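Folding on the Big Bed

I have been meaning to put up a little laundry gallery for ages, and Hiwot Gebru finally talked me into it (thank you, Hiwot!). Blue shirts, green sheet, lots and lots of wrinkles.
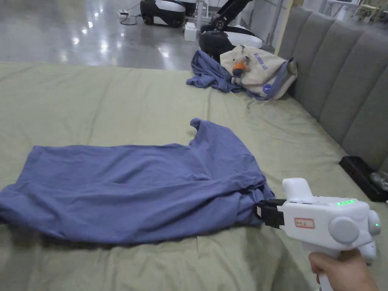
I always start by laying things out long, because a bed gives you so much more room than a table. My trick is to pull one end and smooth toward the other, and I still get it crooked almost 4 times out of 10.

Soft blue cloth, all in a heap, with that tall gray headboard behind it. I do love a padded headboard!

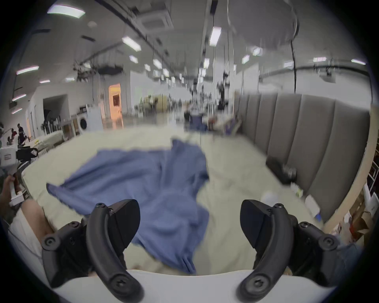

Wendgate, April

Ha-neul Oh swears by folding in thirds, sleeves in first. I'm a folding-in-half person and we have agreed to disagree. If you have a third way, put it in the comments, I'll try anything once. 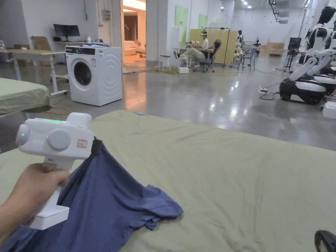
Blue knit on the sage sheet, washer in the back.

More next month, probably towels.

1,056 shares
4 comments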